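Xiangqi (Chinese chess)

From the Grornthorpe Tabletop Encyclopedia, the club wiki. Entry kept up by Tomás Salgado. Last tidied in June.

Xiangqi is a two-player board game from China, and it's my favorite thing to do with a table and an hour. You say it something like "shyang-chee." It's a cousin of Western chess (the two almost certainly share an Indian ancestor, though people argue happily about the details), and it's played by huge numbers of people in China, Vietnam and anywhere families from those places have settled.

Where it comes from

The game in the form we'd recognize goes back to the Song dynasty. Older texts mention something with the same name, but I wouldn't bet lunch on it being the same game. The cannon seems to be the late arrival, and what an arrival! Take it out and you've got a slower, politer game that I'd probably never have gotten hooked on.

The board

Pieces go on the crossings of the lines, which trips up every chess player for the first evening (it got me for longer than that). The grid is nine lines wide and ten deep. Across the middle runs the river, and at each end there's a palace, a small square with an X drawn through it, where the general and his advisors have to stay.
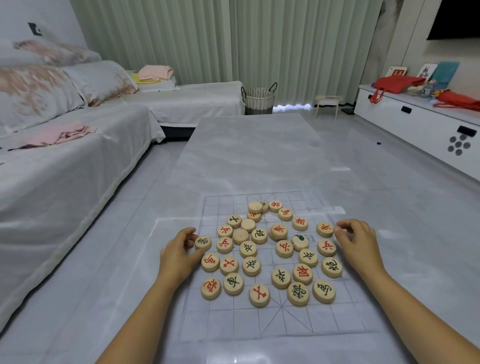 You don't need anything fancy to play on. I learned on a paper sheet from Wedent, folded so many times that the river had a hole in it, and I still like a thin sheet better than a big folding board. It goes in a coat pocket and you can play at anybody's house.

The pieces

Each side has sixteen: one general, two advisors, two elephants, two horses, two chariots, two cannons and five soldiers. They're flat disks with a character on top, and the two sides often use different characters for the same job. The red elephant is usually 相, which is closer to "minister," and the black one is 象, the actual animal. Don't let the writing scare you off. Orvokki Aaltonen learned the lot in 15 minutes by drawing them on the back of an envelope, and she beat me the next Thursday.

How they move

The chariot is a rook, plain and simple. The horse goes one step straight and then one step diagonally outward, and if something is standing on that first step, it can't go that way at all. We call that hobbling the horse – I do it to people every chance I get. Elephants move exactly two points diagonally and never cross the river. Soldiers step forward one point at a time, and once they're over the river they can go sideways too. They never retreat and they never promote.

Then there's the cannon. It moves like a chariot, but to capture it has to jump over exactly one piece, either side's, and land on its target. I love this piece so much.
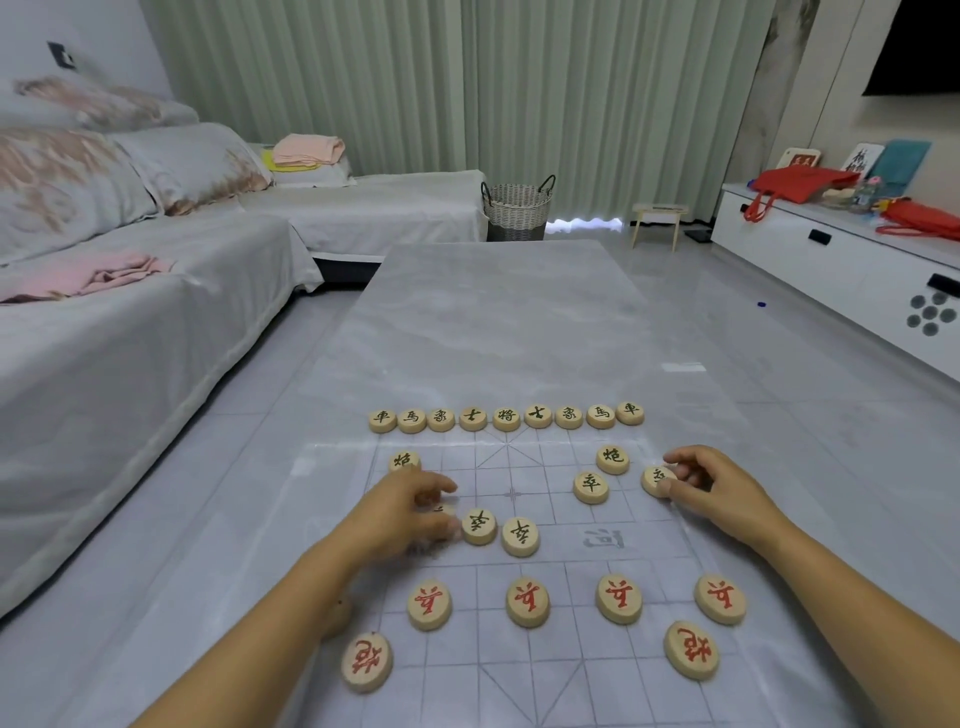 One more rule that gets forgotten: the two generals can't face each other down an open line with nothing in between. It sounds like a footnote and it decides endgames all the time. Also, if you have no legal move you've lost, so forget about wriggling out with a stalemate like in Western chess.

First moves

Red normally starts. The most popular opening is the central cannon, where you slide a cannon to the middle file and glare at the soldier in front of the enemy general. Black very often answers by bringing out a horse to guard it. I played the elephant opening for a whole winter, mostly out of stubbornness, and it's solid if a bit sleepy.

Please don't grab a horse with your cannon on move one. You can, it's legal, and the chariot next door takes your cannon right back.

See also: Janggi (Korean chess), Shogi, Banqi, Cannon openings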